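Chapter 2
Comparing Grippers Fairly
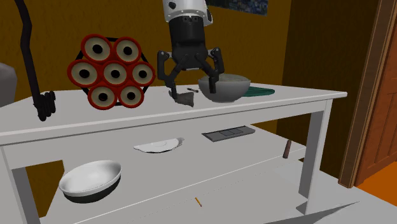 What makes one gripper better than another?
It depends on the job, the objects, and how you keep score, so a gripper can only be called better for a stated set of tasks, tested the same way each time.

That may sound like a dodge, and students who have just finished Chapter 1 and are eager to bolt something onto an arm sometimes tell us so! But stay with us for a few pages. Most of the bad comparisons we have read over the years (and one or two that we wrote ourselves) went wrong before the first finger closed, when somebody picked the objects that happened to be lying on the bench and started counting successes.

In this chapter we follow one comparison from start to finish. There are two grippers in it. The Lidolden is a plain parallel-jaw design, with two fingers that open and close together. The Mustier has softer, jointed fingers that wrap a little around whatever they touch. Both were tried on the same task list, which we call the Fitzgerald set after the building where it was first put together, and both were tried first in simulation and only later on a real bench.

Why simulation first? Well, it is cheap, it is patient, and a dropped bowl goes back where it was at the press of a key. You can move a cup an inch to the left and run the whole thing over again while you eat your sandwich. The trouble is that a simulator has its own ideas about friction, and soft things like cloth are especially hard for it to get right. We will come back to that in Section 2.4, where the Mustier does rather worse on the bench than it did on the screen.

The runs were managed by Ernelance, a small controller program you will meet properly in the lab exercises. Each gripper was given 600 attempts in simulation, and then 100 on the bench. Of the Lidolden's simulated attempts, 122 ended in failure, and we would ask you to hold on to that number, as we are going to take it apart. A finger that misses a rim and a finger that grips the rim and then lets go are both failures, but they call for very different repairs – one is a matter of aim, the other of grip.

Before you read on, take a sheet of paper and write down a few things you handled this morning. A spoon, a sock, the lid of a jar, whatever comes to mind. Next to each one, note where your fingers went and whether you had to shift them partway through. Keep the sheet handy, because you will need it for the first exercise.

2.1 Choosing the Objects

We begin with the objects, and with a warning about round ones. A bowl can be picked up by its rim or from the outside, and those are really two separate tasks – your score sheet should have a line for each.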